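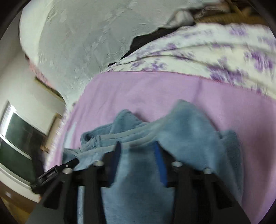 Folding soft stuff with the handheld gripper: grip depth and when to stop recording

Posted in: Teaching by Demonstration > Cloth and Bedding

gravn
I'm on my second batch of fleece demos and would like to hear how other people are handling the grasp. The task is to pick up a fleece at the fold, lift, carry it toward the pillow end and lay it down in half. All by hand with the handheld gripper, on a real bed, with the bedding left however it happens to be.

My problem is grip depth. If I pinch just the top layer, the replay on the arm drops the cloth about half the time. If I go deeper and take both layers, it holds, but then the fold opens up wrong when I let go. I have 495 demos so far. I would like to settle this before I do more, because I don't want two different habits mixed in one set.

Gunnlaugur Ravn

tparacha
How fast are you closing? Most of the dropped cloth I have seen came from closing while the hand was still moving down. By hand you feel the cloth and correct without noticing. The arm doesn't. It plays back the closing a little early or a little late and gets pile and no fabric.

Try this: go down, stop, count one, close, count one, lift. It looks stupid and slow but the replay gets much better. You can speed it up afterward in processing.

snaedis_t
I disagree with the pauses. We did a set at Sundqvist with a stop before every grasp and the policy learned to stop. It would hover above the cloth and just stay there, sometimes until the timeout. The still part of each demo was so long that standing still became the most likely next action. We ended up trimming every episode by hand.

If you have to pause, keep it short and don't do it in the same place each time.

tparacha
That depends on your sampling. If you drop frames where nothing moves, the hover goes away. I have been doing it that way since March and haven't had one stuck.

snaedis_t
Dropping still frames also drops the frames where only the jaws move, unless your threshold looks at jaw width too. Ours didn't. Worth checking yours.

tparacha
Mine does look at width. But fair point, I had to add that myself.

gravn
Thanks both. I went back through a few episodes and I am closing on the way down, Tanveer, so that is at least part of it. I'll try a short stop.

Still not sure about one layer or two.

ingvar_i
Two layers, every time, for fleece. One layer works on a dish towel or a pillowcase where the fabric is thin and you can get the jaw tips under it. Fleece is fuzzy and it squashes. The jaws look closed on it and they are really holding fluff.

For the fold opening wrong, the trouble is the release and not the grasp. Put the cloth down so it is touching the bed before you open. Then open only a little, back straight out, and open the rest once you are clear. If you open wide while you are still in the fold, the jaws push the layers apart. I ruined a lot of demos that way on the Ravex before I watched my own hands.

babita_v
Agree with Ingvar on the release. On the grasp I would record both kinds, though. If every demo is a clean two-layer pinch in the same spot on the fold, the robot has no idea what to do when it comes in shallow. It will come in shallow sooner or later.

What we do is 26 clean ones, then 8 where I pinch badly on purpose, feel it slip, put it down, and go again. The regrasp is part of the demo. I don't cut it out.

ingvar_i
I would keep those in a separate folder. Bad grasps in the main set teach bad grasps.

babita_v
They teach it if you leave the bad part in. I mark where the recovery begins and train from there on. The robot sees the cloth already half dropped and then sees what I did about it. It never gets rewarded for the slip.

ingvar_i
OK, with the mark I have no objection. Most people posting here won't do the mark though.

iton_user
Why not just teleoperate the arm? Then the timing is the arm's own timing and you don't have the problem where your hand does something the arm can't.

I use the leader arm from Iton and my cloth success is fine.

snaedis_t
How many per hour?

iton_user
Fewer than by hand, I admit. Up to 26 in a good hour, and I'm tired at the end of it. Cloth is hard when you can't feel the drag.

tparacha
That is the trade. By hand you get far more demos and you can walk into any bedroom with it. By remote you get fewer, but all of them are things the arm can do. For bedding I would go by hand and then do a small teleop set at the end -- same task, same fleece -- to pull the timing into line.

gravn
I may try that. The arm (we call her Greta, it was on the crate) can't reach across the whole bed anyway, so some of my longer carries are probably out of range. Has anyone filtered for reach after the fact?

snaedis_t
Yes. Run the wrist path through the arm's kinematics and throw out any episode that fails. Do it before training. Check the wrist angle too, because people twist a lot when they reach over a bed, and the arm runs out of wrist before it runs out of length.

babita_v
Also move the blankets and pillows between episodes. I once did a long set with the duvet in one place and the policy was using the duvet edge to decide where to fold. Moved the duvet, and it folded into the air.

gravn
I hadn't been moving mine much. So the list for tomorrow is two layers, short stop before closing, set down before opening, shuffle the bedding, and a reach check on the old ones. I'll keep the old demos but tag them as version 1 so they stay apart from the new ones.

ingvar_i
Add the jaw pads to it. Wipe them before you begin. Fleece sheds, and once there is lint on the pads the cloth slides at a grip that was fine an hour earlier.

gravn
Will do.

gravn
Update. Ran the reach check first and it threw out more than I expected, nearly all of them wrist angle on the far side of the bed, like Snædís said. Then I recorded a new batch with two layers and the short stop. On replay the drops are down to 2 in the first 26. Both were at the corner, where the hem makes it thick on one side and the jaws close crooked.

babita_v
Go in from the side at the corners so the hem runs along the jaws and not across them.

tparacha
Or stay off the corners until the middle works. Did you look at whether your filter keeps the jaw-only frames?

gravn
Not yet, that's next. I'll post the numbers in this thread when I have the retrained one running.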